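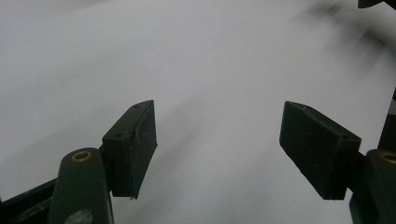

Frequently Asked Questions

Welcome, and thanks for your interest in the Tustholm Print Collection! We get a lot of mail, and many of the letters ask the same things, so we have gathered the answers on one page. If yours is missing, write to us anyway. We like hearing from people, and a good question often ends up here the next time we update.

What is the Tustholm Print Collection?

We are a small public collection of works on paper, mostly woodcuts, linocuts and etchings, with a handful of watercolors that came along with larger gifts and that we have grown very fond of. There are 678 sheets in all. The heart of it is the group of prints made at the Telatitz workshop, a shared studio where artists came for a season, used the presses, and left one impression of everything they printed as a sort of rent. Those rent prints are what we inherited, and they are still the reason most people come to see us.

Where are you, and when can I visit?

We are on the upper floor of the Urban Building, up the stairs on the left as you come in (there is an elevator at the back, past the coat hooks). The gallery is open from 10 in the morning until 4 in the afternoon. We close for all of February, when we change the hanging and give the walls a fresh coat of paint. Admission is free, and there's a box by the door if you feel like leaving something.

Can I see a print that isn't on the wall?

Yes, and please do! Only a small part of the collection hangs at any one time. Send us a note at least 2 weeks before you plan to come and tell us which sheets you'd like to look at, or just what you're interested in if you aren't sure, and we'll pull a few boxes for you. We can bring out up to 6 prints per visit. If you need more than that for a book or a thesis, let us know and we'll work out a second day.

Do I have to wear gloves?

No. Clean, dry hands are safer for most paper, as cotton gloves make it hard to feel the edge of a sheet and that's how corners get bent. You'll find a sink across the hall. We do ask you to leave pens, drinks and hand cream outside the study room. Pencils are fine, and we have plenty if you forget yours.
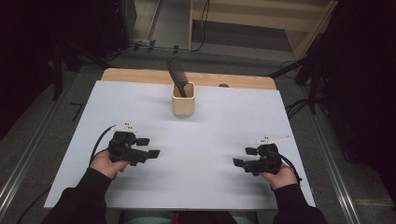

What is the difference between a woodcut and a linocut?

Both are relief prints, meaning the artist cuts away the parts that should stay white and inks what's left standing. A woodcut is carved into a plank, and if you look closely you can often find the grain running through the dark areas. Linoleum has no grain, so the flat colors come out more even and the curves tend to flow more easily. The Telatitz artists went back and forth between the two, sometimes in the same picture, and we have a few sheets where our own staff still argue over which is which.

Why do some of the prints have numbers in pencil under the image?

That's the edition. A sheet marked 4/30 is number four out of thirty impressions. A low number doesn't make a print better or earlier, though people often hope it does, and many artists signed and numbered the whole stack in whatever order it happened to be lying. Most of our rent prints carry no number at all, just a small "T" in the lower margin.

Can I take photographs?

In the gallery, yes, without flash. In the study room you may take pictures for your own notes. For anything you'd like to publish, please ask us for a scan and we'll tell you whether the artist's family needs to give permission too. It usually takes longer than anyone would like, so write early.

I think I own a Telatitz print. Can you tell me what it's worth?

We can't give prices, I'm afraid, but we'd love to see it. Send a picture of the front, one of the back, and the size of the sheet in inches. We can often tell you who made it and whether we have another impression. If you want a figure for insurance you'll need an appraiser.

Do you lend to other museums?

We do, when the sheet is strong enough to travel. Our Skillov landscapes, the long harbor views with the pink skies, go out most often and then have to rest in the dark for a good while afterward. If you're coming a long way to see those in particular, check with us first so you don't find them gone.

Do you offer classes?

Twice a year we run a beginners' linocut weekend, open to anyone over twelve. Tools, ink and paper are included. Bring an apron or an old shirt, and something for lunch.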